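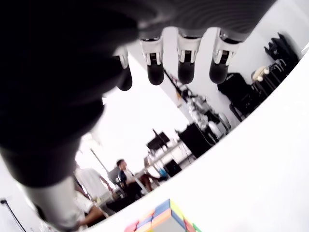

Traltska, Oct 4, 2025

I packed the moth trap away last night and I'm already a bit lost without it. It's been on the back deck since the snow went, and I've got so used to shuffling out in my dressing gown before work that I did it again this morning and stood there with a coffee looking at a square of clean boards.

So, the season! I ran the light on 31 nights this year, which is my best yet, and the grand total was 1,981 moths. That's everything I tipped out of the egg cartons and put a name to, or at least a genus. The pugs I mostly gave up on by midsummer. Life is short and pugs are small and brown, and the ones that aren't brown are grey.

July was the big one, as you'd expect. We had that run of sticky nights after the long rain, no wind, cloud right down on the hills, and on the best of them I pulled 265 moths out of one trap. I started at five and was still crouched over the last carton when I should have been in the shower. Underwings were all over the siding and a big poplar sphinx sat on the door handle like it was waiting to be let in. I also had a colour form of the yellow-banded underwing that I'd never seen before, with the bands so washed out they were nearly cream. I have photos but they're awful.

The odd thing was what happened when I took the trap elsewhere. I've got a friend with a bit of land out at Ilov and I hauled the battery and the bucket out there three times, thinking old aspens plus a wet meadow plus no street lights had to beat my backyard. First night, 13 moths. Thirteen! Most of them were the same dart I get at home, and there was one very angry caddisfly. The second night was better and the third was better again, and that third one gave me two tiger moths I'd wanted for years, so I'm not complaining. But I do wonder if the trap was in the wrong spot that first time. I'd put it right in the middle of the open meadow where the cold air pools. Moving it up against the trees seemed to help, though it was a warmer night too, so who knows.

Sugaring was a flop again. I made the treacle mix with brown sugar and the end of a bottle of rum, painted it on the fence posts along Bashir Road at dusk, and went back with a headlamp at ten. Ants. Slugs. One copper underwing right at the end of the row, and it flew before I got near it. My neighbours saw me painting the posts, too, so that's a conversation I'll be having at the mailbox forever. If anybody has a recipe that works this far north please leave it in the comments. I've tried with beer and without.

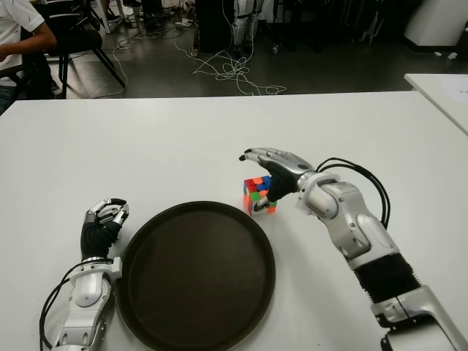

Puzzle cube by the round dark tray on the white table.

A few people asked what I do with the moths afterwards. They go in the long grass behind the shed, in the shade, and I try to change the spot from day to day. The chickadees worked out my first spot in under a week and I felt terrible. I keep the tricky ones in a pot in the fridge until evening so I can have a proper look, and then they go out once it's dark. I don't pin anything. I've nothing against people who do (the collections are the only reason I can name half of these) but my spare room is full enough.

Things to sort out over the winter: the rain guard is cracked, the photocell switches on whenever a cloud goes over, and I've still got the whole of August in a notebook in pencil with coffee on it. All of that needs typing up before I can send in my records. There's a micro from the Toro end of the lake that I've had three different opinions on, and I'd like to get that settled before I put it on any list.

I'm going to try a few late nights without the trap as well, walking the lane with a torch and looking at trunks for winter moths. The males should be out from the end of the month if it stays mild. The females don't have proper wings and just plod up the bark, and I've only ever found two. Same tree both times, the scruffy Manitoba maple by the culvert, so I'll start there.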